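FOR IMMEDIATE RELEASE

Urovwood Opens Its Shared Laundry Room to All 312 Households, With a Month of Free Washes and a Friendly Guide to Looking After the Machines

DAVESWOOD – Thursday, August 10, 2023 – Urovwood, the residential community on the north side of Daveswood, is delighted to announce that its shared laundry room is now open to every one of its 312 households. Residents who have been carrying their bags down the hill to the coin laundry on Sârbu Street all summer will be especially glad to hear it, and so are we, having carried a few of those bags ourselves!

The room has nine front-loading washers, a long folding counter, a row of hooks for hangers and a bench by the window for anyone who likes to sit with a book until the spin is done. It is open from early morning until late evening, seven days a week, and residents can get in with the same key they already use for the mail room. Washes are free through the end of the opening month, and after that they will be paid for with the Urovwood house card, which can be topped up at the front office.

"I grew up in a building where the laundry was the place you heard everybody's news, and I have wanted one like it here for as long as I've had this job," said Evdokia Katsaros, resident services manager at Urovwood. "People have been stopping me in the parking lot since June to ask when it would be ready. It's ready, come on down, and bring the towels you've been putting off."

Planning for the room began with a resident survey, which brought back 200 completed forms. Many residents told us they have a washer at home but would love somewhere to do a second load while the first is running. Others have no room for a machine at all. A surprising number of the forms had long notes on the back, some of them about lint, and every one of those notes was read.

Front-loaders for everyday washing

Front-loaders were the clear choice once the survey was in. They are easy to load from a standing or seated position, and the round glass door swings well out of the way to the left, leaving both hands free for the wash. A few readers will be coming to them from top-loaders, so the opening guide spends some time on the basics, starting with how a small load ought to sit: down at the bottom of the steel drum, well inside the rubber ring, with no sleeves or straps trailing over the front.

Residents are kindly asked to read the labels on the front of the machine before their first wash. Some of the printing on them is in Chinese, and an English sheet is available from the front office for anyone who would like to take one home and study it over coffee. The sheet also explains the settings most people will want, which are the everyday wash, the quick wash and the one for delicates.

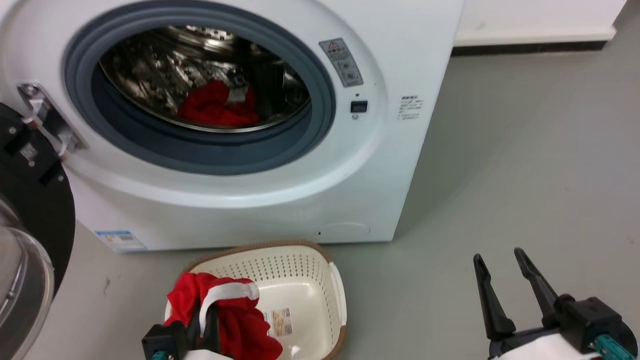
Reds, brights and other things that like their own company

Anyone who has ever pulled a pink pillowcase out of a white load will understand why the guide gives a whole page to color. Reds are the usual suspects, and new reds most of all, so the advice is to wash them together and in cold water for the first few times. Pieces that mix red with white trim deserve a little extra thought: turn them inside out, choose a short cycle, and take them out promptly when it ends so the damp red cloth isn't lying against the white.

The page was written by Zamfira Stoica, who ran a dry cleaning and alterations shop in Daveswood for many years and who will be leading the Saturday morning laundry hour at Urovwood through the fall. Residents can bring along a stained shirt, a shrunken sweater or simply a question, and she will do her best with all of them.

"Most of the trouble I saw over my counter started with somebody in a hurry," said Stoica. "They throw it all in, they close the door, they go. Look in the drum first. Put your hand in and feel around the rubber, because a sock will hide in there, and then your sock goes in with the next person's good blouse. And please, shake things out a little! A shirt rolled up in a ball is still a ball when the water comes."

She also recommends fastening zippers, tying drawstrings in a loose bow and checking waistbands for forgotten safety pins. Her thoughts on fabric softener are rather strong and are best heard in person.

When a load is gathered up at the front of the drum, or a band or strip of trim is lying down toward the lip, it takes only a moment to tuck everything back before shutting the door. The rubber collar makes the seal, and cloth caught between it and the glass can let water out onto the floor. 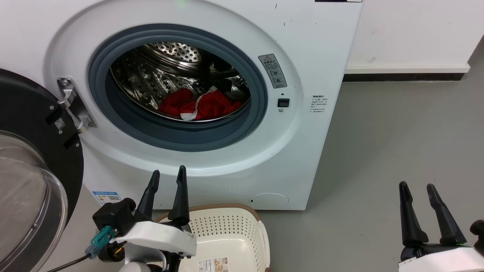 Keeping the room nice for the next neighbor

The laundry room will be mopped and the machines wiped down daily by Indum, the cleaning firm that already looks after the Urovwood hallways and stairs. Residents can help a great deal by wiping the rubber ring with a dry cloth after the last load of the evening and leaving the door standing open so the drum can air. Detergent should be measured with the cap – more soap does not make for a cleaner shirt, and it leaves a film that takes several rinses to shift.

Finished loads may be moved to a basket on the folding counter if they have been waiting longer than fifteen minutes. Baskets are provided, and we ask that they stay in the room. Lost socks and other small items will be pinned to the corkboard by the door until the end of each month.

An open house will be held in the laundry room on the first Saturday after opening, beginning in the morning and carrying on for as long as the coffee and sesame cookies last. Children are welcome, and there will be a sock-matching contest for the younger ones.

About Urovwood

Urovwood is a residential community in Daveswood with apartments and townhomes set around a shared garden, a mail room, a small library and now a laundry room.

Contact for residents and press:
Evdokia Katsaros, Resident Services
Urovwood front office, Daveswood, extension 314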